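Your first remote demo in the practice house

Welcome, and thank you for giving up part of your morning for this! Demonstrating a task by remote control feels odd at first, and then your hands settle down and it becomes rather pleasant. Start Drivanen, put on the headset, and load the Gedholm living room.
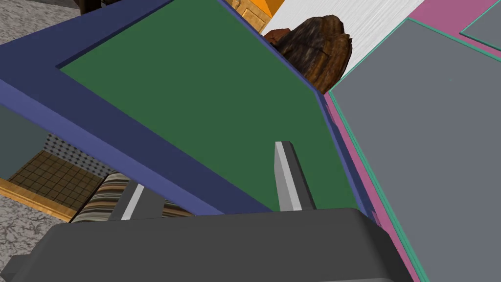 Drivanen Remote Teaching Team

Before you reach for anything, spend a minute with the wrist view. It tips and rolls whenever your own wrist does, so a wall may run corner to corner and furniture may seem to lean. Move slowly, keep your elbow close to your side, and let your eyes catch up - we all felt a bit seasick on day one. Open and close the fingers a few times to learn how far the trigger travels.

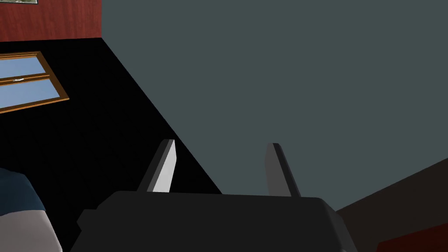 Wrist view with the gripper empty and a window off to the left.

When you're comfortable, switch to the head view and bring both arms forward. Press record, pause for a breath, and then begin. Come down to an object from above, close gently, lift, and only then carry. If you fumble, keep going and fix it, because a recovery is useful to learn from too. Zakhar Hrynyshyn looks through every saved demo, and he would much prefer a slow, tidy one to a fast one with a jerk in the middle. We have 2,965 saved so far, and 807 of them include a recovery. 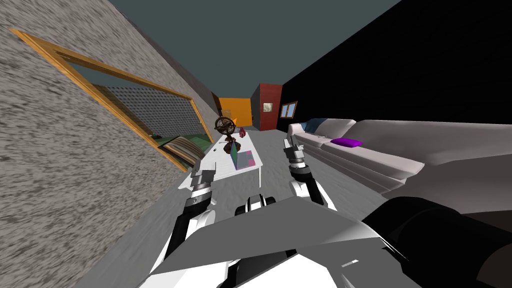
Do I have to use both arms in every demo?
Use whichever arm the task calls for, and park the other one well out of the way before you start recording.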